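Ticket 3051: Second gripper quote, and do we need the spare cables?
Status: open, waiting on requester
Opened by: Yanti Nair
Queue: Equipment and purchasing

Hi all, me again! I'm trying to get the bench arms budget finished and I've got stuck on the grippers. Drevari have quoted 2861 for a replacement parallel gripper, fitted, and Steveck are cheaper but won't say whether the cable is included (I've asked twice now). Can somebody tell me which connector we need before I sign anything?

What I've tried so far: I went through the old Khumalo order, which only says "gripper, complete", so no help there. Then I rang Drevari and got a very nice man who wanted the number off the side label. I've sent him that and he's looking it up. 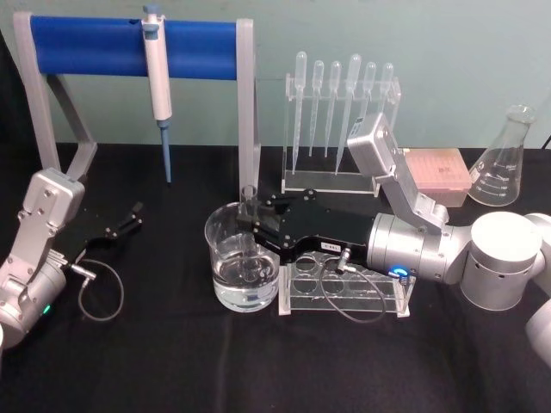
The other thing is glassware. If we're going to do tube and beaker work with both arms I'd like a line in the budget for breakages, plus softer finger pads if anyone makes them to fit. Herdale do a pad set but their page doesn't list our gripper, and I don't want to buy 2 sets and find they're the wrong width.

Update, April 2020: Drevari came back. Cable is extra, lead time 14 working days, and they'll hold the price until the end of the month. Still nothing from Steveck, so I'm leaning towards Drevari even though it's more money.

Still need from you lot:
- connector type, in writing please
- yes or no on a spare cable for each arm
- whether the pads come out of consumables or equipment

I've left the pads under equipment for now, shout if that's wrong!

Yanti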